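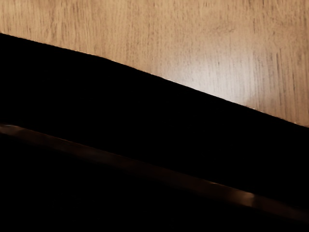 Simulated view from a gripper close to a wooden tabletop. Rendering: Bivside.

Search news Go Menu

Bivside Publishes Results of Simulated Household Chore Trials

By Damián Figueroa, Bivside Press Office
September

CURNECK -- Bivside today published results from its first full set of simulated chore trials, which tested whether a robot arm can handle ordinary jobs at a kitchen table or a shop counter. The short answer is that it can do a few of them, slowly, and is not ready to be left alone with the rest.

The trials covered 1,000 attempts at 5 chores: wiping a table, stacking plates, sorting flatware, folding a dish towel and bagging small groceries. The control software, called Skultetti, completed 409 attempts with no correction. Another 178 were finished after an operator stepped in once. The remaining attempts were stopped or timed out.

Wiping and stacking accounted for most of the completed runs. Towel folding had the lowest score of any chore, and the company does not plan to offer it in early field tests.

"People ask us when they can have one clear the table after dinner," said Damián Figueroa, who manages the trials program. "If the plates are the same size and nothing is left on them, we have a decent chance. Add a wet glass and a crumpled napkin and we are not there yet."

Work close to the table surface remains a weak point. When the gripper is low, its own body can fill more than half of the camera view, and glare on the wood can wash out part of what is left. Skultetti must then rely on what it saw earlier in the run. Bivside counted a run as failed if the arm pressed down on the table harder than the set limit, even when the chore itself was done.

All of the attempts took place in simulation. Bivside said the scores should not be read as a forecast for real kitchens, where lighting, clutter and worn surfaces vary far more than they do in the test set.

The next round will move to a physical test counter at the company's Cervantes site. It will begin with wiping and stacking only, and an operator will be present for every run. Shop-floor jobs such as restocking a shelf will follow if the counter tests meet the same force limits. Bivside has not set a date or price for a household product.

Figueroa will take questions by phone on Thursday at 10 a.m. Reporters can register through the Bivside press office -- a written summary of scores by chore is available on request.

Contact: Bivside Press Office, Curneck | Copyright Bivside. All rights reserved. | Back to top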